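# The Heltirgate sock table, and other small corners of the house

*18/02/2024*

Welcome back, and do pull up a chair. I promised in August that I would put together a page about the quieter jobs at Heltirgate, the ones that get done at the kitchen table with the radio on, and it has only taken me half a year to get round to it. Several of you wrote after the airing cupboard page to ask about smalls, of all things, and so smalls it is, or mostly socks, with a bit of wandering off along the way as usual.

For anyone new, Heltirgate is a tall, thin house at the wrong end of Votton, with four bedrooms, one decent cupboard and a staircase that collects laundry the way a hedge collects crisp packets. We have lived in it for 12 years. In that time I have tried drawers, baskets, a hanging thing with pockets that came off its hook in the night and frightened everybody, and finally boxes, which I am very fond of and will tell you about whether you like it or not.

## The tablecloth

We sort on a plastic cloth, the sort you buy off the roll at the Sitamgate market, and I wouldn't be without it. It wipes down in a moment, it doesn't hold on to fluff, and a sock shows up on it beautifully. A proper cotton cloth is lovelier for tea, I grant you, but by the time you have tipped a week's washing over it you will wish you had folded it up and put it somewhere safe. Mine lives on a nail behind the pantry door, rolled round a cardboard tube so that the creases don't get any worse than they are. (They never quite come out. I have tried a hairdryer, and a warm afternoon, and leaving it under a heap of atlases, and I have now made my peace with them.)

## The box

I used to save up for nice storage, and then one day I simply put the socks in an empty cardboard box because it was there, and the socks have lived like that ever since. You want one with low enough sides that you can see what you have without digging, and a good flat bottom. If the lid flaps annoy you, trim them off with the kitchen scissors and rub the edge with a candle stub to stop it snagging – a trick I picked up when I was covering schoolbooks and have used for nearly everything since.

A box is also a great comfort when it gets shabby, for you can put it out with the recycling without a pang and start again with another.

## Rolled, bunched or knotted

There are strong opinions in this house. I roll, and always have. You lay one sock on the other, start at the toe, go up as firmly as you can without stretching anything, and tuck the last inch over. The rest of the family favour the bunch, where you grab both cuffs and turn them inside out over everything else, and then there is the knot, which I don't approve of at all. It pulls the tops out of shape, and it takes a good pair of fingernails to undo on a dark morning when the bus is due.

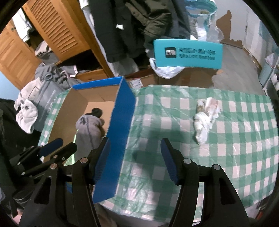

*Green and white checks, with the grey bundle and something small and black already in the blue box, and the crumpled white ones still over on the other side of the cloth.*

## White things, and what to do with them

White socks are a trial. They go out clean and come home with the whole of Votton on them, and I have come round to the view that a sock may be perfectly wearable and still carry the memory of a puddle. Before you give one up, try this: a basin of hand-hot water, a good handful of washing soda, and leave the socks in overnight with a plate on top to hold them under. In the morning rub the heels together with a bit of plain household soap, and put them through with the towels. It doesn't always do the trick, but it does it often enough that I keep the soda by the sink.

The ones that are past saving go under the stairs for shoe polishing, or over my hand for dusting the slats of the blinds, and I can tell you there is nothing better for blinds.

## The odd ones

Every page about socks has to get to this sooner or later. We keep a jar, a great big glass one that had Hattori rice crackers in it once and still has a bit of the label on, and any sock without a partner goes in there until the end of the month. Then we tip it out on the cloth and have what the children used to call the reunion. I did once sit down and count every sock in the house, on a wet bank holiday with nothing on the television, and we came to 347. An odd number, you will notice, and I lay awake over it.

## Putting it all back

When the box is full enough, up it goes to the landing shelf, dark colours to the back and light to the front, so that anyone dressing with the lamp off has at least some chance. Thick winter pairs get a box of their own from spring onwards, with a bit of cedar tucked down the side, and the cloth goes back on its nail.

Next time I would like to show you the button tin, if I can get the lid off. A few of you have asked after the blue teapot as well – it is quite well, thank you, and pours as badly as ever. Do write in with your own sorting habits, particularly if you are a knotter and think I have been unfair, and I'll put the best of the letters at the foot of the next page.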